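How I Clean Up and Oil Old Wooden Tool Handles

I buy a lot of old hand tools, and nearly all of them come home with a gray, thirsty handle that feels like driftwood. This is the routine I use on all of them, kitchen stuff included. It's cheap, it's slow, and most of the slow part is you doing something else.

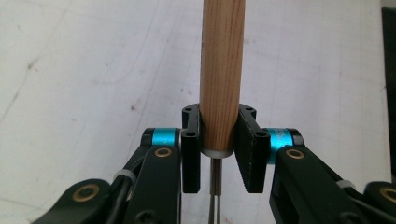

Wood handle with a metal ferrule at the end. The grain should show in streaks like these.

What you need

Sandpaper in 120 and 220 grit, a scrap of 0000 steel wool, boiled linseed oil (or food-safe mineral oil for anything that touches dinner), a couple of cotton rags you don't love, painter's tape and a pair of gloves. I keep mine in a biscuit tin and it has lasted me through two years of flea markets.

Step 1: Check that it's worth doing

Wiggle the metal. If it shifts in the handle, fix that first, because oil gets into the gap and then glue won't stick to anything. Look for long cracks too. A hairline I'll live with. A crack that opens when you twist the handle means a new handle, at least on anything you swing or lean on.

Step 2: Wash it

Warm water, a drop of dish soap, an old toothbrush. Don't soak it! Wipe it down, dry it with a towel and leave it standing somewhere airy overnight. I start on Saturday after breakfast and don't touch it again until Sunday.

Step 3: Tape and sand

Wrap tape around the ferrule so you don't scratch it up. Start with the 120 and go with the grain, long strokes, turning the handle a bit each time. If there's old varnish, keep going until the shiny patches are gone - they'll show up blotchy later if you leave them. Then do the whole thing again with the 220. Wipe off the dust with a barely damp rag and let it dry.

Step 4: Oil

Put on a thin coat with a rag and give it 20 minutes. Wipe off everything that's still sitting on top, and I mean everything, or you'll end up with a sticky handle that picks up lint for a month (ask me about my first garden fork). Next day, do it again. My friend Ettore Costa swears by 5 coats on ash. I usually quit at three and nothing bad has happened.

Step 5: The metal

Peel the tape and rub the ferrule with dry steel wool. A light wipe of oil on bare steel keeps rust off.

About those rags

Linseed rags can catch fire by themselves if you ball them up and toss them in the trash. Spread them flat outside, away from anything that burns, until they're stiff and dry. Please don't skip this one.

I re-oil mine every November when the garden tools come in.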